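Chapter 14
Wrapping and Finishing the Hand-Tied Bouquet

Ashwin Thomas
November 6, 2023
20 min read

Retail floristry is often taught as though the work ended when the stems were tied. In practice, a bouquet that has been well designed and well conditioned may still reach the customer in poor order if the wrapping has been neglected. The wrap protects the blooms in transit, gives the recipient something to hold, and determines how the colours of the flowers are first seen. It is also the stage at which an apprentice is most likely to be working alone, often with a customer waiting at the counter.

This chapter treats wrapping as a bench skill with its own sequence of operations. Students are assumed to have completed the preceding chapters on conditioning and spiralling, and to be able to produce a balanced hand-tied bunch without assistance. The methods described follow those used in the teaching workrooms at Stelmont, where the unit is offered each May ahead of the busiest trading weekend of the autumn term. Wedding and sympathy work are covered separately in Part 2.

14.1 The wrapping bench

The bench should be cleared before the paper is cut. Clippings, damp foliage and stray thorns will mark or puncture a sheet, and a sheet that has been punctured cannot be disguised by folding. A flat surface in a light, neutral colour is preferred, as it allows the student to judge the tone of the paper accurately. Tape and ribbon are kept within reach but clear of the area in which the paper will be turned. Where the bench also serves for pricing, a calculator may be kept at the back of the work area, away from water.

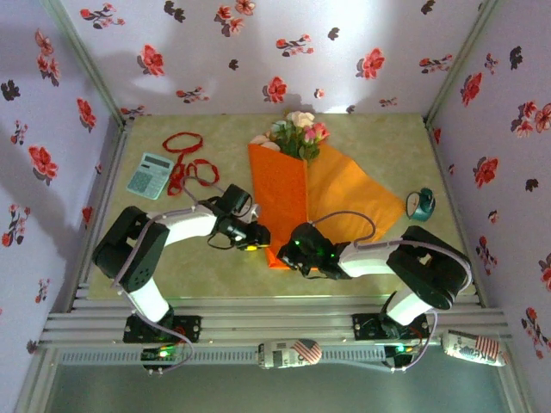
Madeleine objected, when an early draft of this section was circulated among the Stelmont teaching staff, that pricing ought to be taught in the office and kept off the bench altogether, as students who stop to total their materials lose the rhythm of the wrap. Her view is shared in a number of workrooms. The position taken in this book is that paper, tape and ribbon are costs like any other, and that a student who never prices them at the point of use will tend to cut too generously. Instructors may follow either practice, provided that it is applied consistently throughout the term.

14.2 Choosing paper and ribbon

Layered wraps are commonly made from two sheets of related colour. One sheet carries the weight of the bouquet and should be the firmer of the pair; the other may be lighter or more translucent, and is set at an angle so that its edge shows beyond the first. Strong colours such as orange suit pale roses in pink or cream, which might otherwise recede in a display bucket. The same paper may overwhelm a mixed bunch in which several bright varieties already compete for attention.

For the exercises in this chapter, each sheet is cut to a length of 70 cm. Students using Graveo sheets will find them supplied flat; Flolum paper is supplied on the roll and should be weighted overnight after cutting — a curled sheet will spring open before the tape can be placed.

Ribbon is selected last and against the finished wrap. A thin ribbon tangles readily once it has been drawn off the spool, and only the length required should be released. Red is a dependable choice over warm papers, although students are encouraged to test at least one quieter alternative before tying.

14.3 Preparing for Exercise 1

Before beginning, each student should have a finished hand-tied bunch, two cut sheets, a roll of tape, ribbon and sharp scissors. The Sandhu costing sheet at the end of the chapter is to be completed in ink and handed in with the bouquet.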